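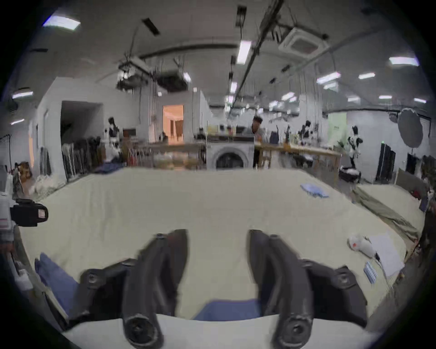
Can a robot fold your laundry yet? Slowly, and with a good deal of human help, and it was still the best thing I saw all month.

I spent a day at the Palitz open day in Latdale, where household robots are taught chores most of us do half asleep. Tickets went in an afternoon – 290 of them – and I can see why. You get to stand right next to the work and ask anything you like!
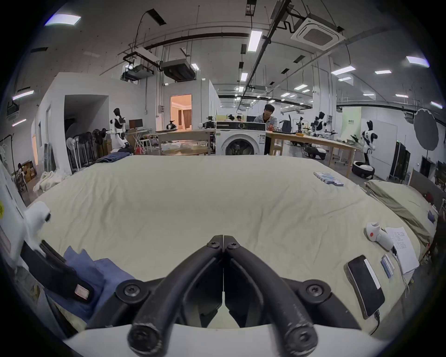
Gripper over the padded table, with the washing machine behind.

Chia-hao Lui, who showed my group round, told us a towel is harder than a teacup. A cup keeps its shape. Cloth has a new one every time you touch it, so the team wants 1,000 folds of each item before they trust the results. They had reached 46 with shirts, and he seemed delighted.
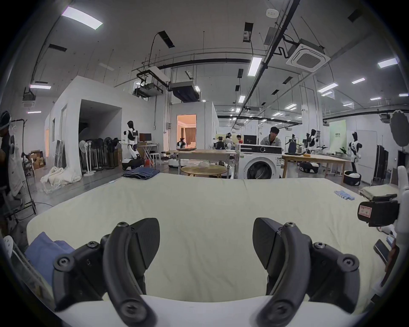 Teaching comes down to repetition, and to fingers. I had expected something soft and rubbery, like a washing-up glove. The pads on the inside of these are ridged, and I kept thinking about what they'd have to do with a pair of jeans like the dark blue ones folded at the back of the table. Denim is stiff, Lui said – he'd take it over a silk scarf any day.

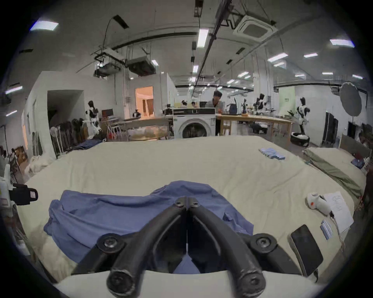

Crumpled blue cloth, waiting its turn.

We had 30 minutes of questions and overran badly. The next open day is in April, and I've already put my name down.

46 shares | 30 comments

Related
Sterby's night bus for robot fans
Inside the Sýkora repair workshop
Why socks are still hard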